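The Cellar Record

The Tridside Distillery maintains a record of every cask laid down at its Vamham warehouse. The record is kept in bound volumes, one to a season, and entries are made in black ink by the cellar master on duty. The present cellar master inherited eleven such volumes along with the keys, and was instructed to read them all before drawing a single sample.

It was in the fourth volume that she found cask 186.

The cask had been filled in September with pear brandy from the Hồ orchards, at a time when the distillery still bought fruit from the hill farms. Its wood was listed as chestnut. Its location was given as the lower gallery, north wall, third tier. In the column reserved for the date of bottling, an earlier hand had written: "Not to be drawn until requested."

No later entry amended this instruction. The cask had been inspected each spring, topped up twice, and passed over at every blending. Under the rules of the house, an instruction in the record remained in force until it was answered by another, and successive cellar masters had honored it without comment.

She went down to the lower gallery that afternoon. The cask was where the record placed it. She knocked along the staves with her mallet and judged it to be a little over half full. The rest had gone to the air, as it does.
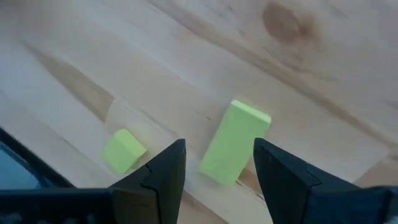 The matter might have rested there for another term of service had the directors not resolved to mark the opening of the new still house with a commemorative brandy. The release was to be called Vivik, after the stream that supplied the condensers, and was to consist of 2,000 bottles. The blend had been approved in principle. When the available casks were measured, however, the older stocks were found to be thin, and the directors wrote to ask whether anything of suitable age had been overlooked.

The cellar master considered the letter for two days. It was a request, and it was in writing. She was not certain that it was the request the earlier hand had in mind.

She drew a sample by lamplight at six in the morning, before the coopers arrived, and carried it up to the tasting room. The brandy was the color of weak tea. It smelled first of pear skin and then of something closer to a cold stove, and it stayed on the tongue long after she had put down the glass. She wrote four lines of notes and crossed out three of them.

Her reply to the directors was brief. It stated that the Vivik could be blended to the approved standard if the release were reduced to 1,080 bottles, and it set out the casks to be used. Cask 186 did not appear among them. The directors agreed to the smaller number and ordered the labels.

That evening she opened the current volume and entered the inspection in the usual form: level, condition of the hoops, color, strength. She left the date of bottling blank. Under remarks she wrote that the directors had asked for old stock - any old stock - and that the instruction in the fourth volume was considered to stand.

She blotted the page, returned the book to its shelf, and went down to see that the lamps in the lower gallery had been put out.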